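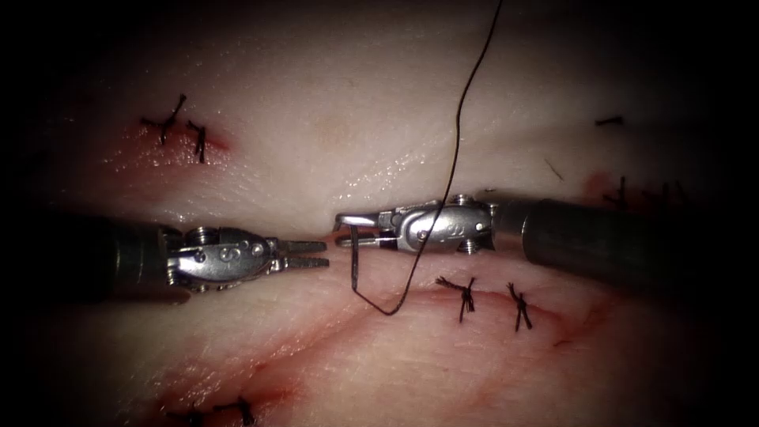 Figure 1. Shallow incision with dark suture thread.

Sundville Skills Centre: Consumables Storage and Supply
Progress report to the Nouri Fund, 2019-10-24
Prepared by Aba Addo

Storage
The new cool room was commissioned in April and has held its set temperature since, apart from one power outage. Shelving is labelled by material and expiry month. Stock that was previously kept in the corridor cupboards has been moved, and 51 expired items were written off. The door seal was replaced under warranty.

Purchasing
The supply agreement with Brillow was renewed for 12 months. Minimum order quantities are unchanged. Freight to Sundville was $2,000 under budget for the period, as orders are now combined with those of the dental program. Rimantas Raudsepp is reviewing the price of suture thread, which is bought separately.

Stock records
Records were transferred to Cluvby by Dalia Lill. Duplicate entries for practice pads remain and will be merged before the next stocktake. Reorder alerts go to two staff members.

Figure 2. Pad surface, pale cream with soft pink patches.
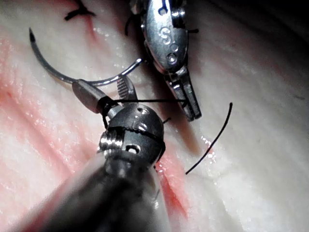

Outstanding items
Waste contract: quote received, awaiting approval by Gediminas Lill.
Cool room alarm: installed, not yet connected to the after-hours line.
Staff induction: 5 people still to complete the storage module.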